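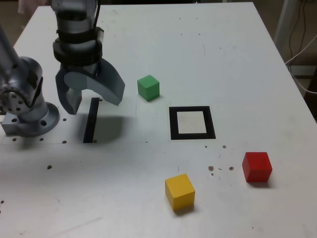

A green wooden block on a white tabletop with a few years of work in its surface.

The small block and the big table

18 Oct 2018

My grandmother kept her coloured blocks in a biscuit tin with a dent in the lid. When you opened it there was a smell of old paint and a little of ginger, and the blocks fell out with a noise that made the dog leave the kitchen. I learned the names of colours from these blocks, first in my own language and many years later, with my daughter, in English. So I am not a neutral writer on this subject. I believe that a wooden block is one of the few things in a house that is hard to improve.

In June I travelled to Wollov to visit a small firm which still makes them. Plarnison sells its blocks in one size of box only, and in each box there are 111 pieces. I asked why so many, and why such an odd number. The answer was that this is how many fit when the lid must close, and that the lid came first. The firm had bought a large number of boxes cheaply from a tea merchant who was closing his business.

The workshop is two rooms and a yard. In the first room the wood is cut and the edges are softened by hand with sandpaper. In the second room the blocks are painted and left on wire shelves for the night. The women who do the sanding can tell by touch if an edge is ready, and they talk about other things the whole time. I tried it. Mine were too round, and they were put kindly in a separate bowl.

Green, I was told, is the difficult colour. Red covers the wood well and yellow forgives almost everything, but green shows every mistake of the brush, and people have strong opinions about it. The paint comes from Gelix, and the workshop has tried 19 of their greens before it chose the one it uses now. Some were too blue, and one was described to me as "hospital". A good green for a block should look fresh on the top face, where the light falls, and then become a little darker down the sides, so that the eye understands at once it is a cube. You can see the same thing in our photograph, where the top is bright and the sides are a shade deeper. The difference is not large, but a flat, tired green would lose it.

Then there is the question of where to put a block. I had never thought about this before I began to write about it. On a patterned carpet it disappears. On dark wood it looks serious, like an object in a museum. On a white table it is simply there, and you can find it from the other side of the room.

White tables have a bad name, because they do not stay white. I have lived with one for eleven years and I can confirm it. Mine has a ring from a coffee pot, a blue line from a pen, and one long scratch for which three members of my family blame each other. The tabletop in our picture is of the same honest kind. It is matt, it is a bit scuffed, and there are grey smudges, brown specks and small drill holes in it. Near the holes the surface has a character that a new one from the shop cannot have. I like it better for this, although I know many readers will already be looking for a cloth.

For these readers I asked for advice at Umali, a shop two streets from the station in Wollov, where they repair and resell used work tables. They had some 300 table tops standing in the back, like books on a shelf, and most of them had been white once. The first advice was to do less. Grey smudges on a matt surface often come off with warm water, a drop of washing-up liquid and a soft cloth, used in small circles. The rough side of a sponge should stay in the drawer, as it makes shiny places which you will see every morning afterwards. Brown specks should be wetted and left for a few minutes before rubbing.

Holes are another matter. You can fill them with a white filler, wait until it is hard and sand it very gently. But the white of the filler is never the white of the table, so you will have small pale dots in the place of small dark ones. At Umali they mostly leave the holes. The customers who want a perfect table go somewhere else – and the others ask for a discount, and get it.

I bought a table top there myself. It cost 452 in the local money, with the legs, and the legs do not quite match. It stands now under the window in the room where my daughter does her homework, or says that she does. One box of Plarnison blocks lives on the left side of it. She is really too old for them, but when she speaks on the telephone her hand goes into the box and begins to build, usually a tower, sometimes a sort of gate.

In the evening I put the blocks back. The lid closes if you lay the long pieces at the bottom and the cubes last, and if it does not close, there is usually one more under the radiator.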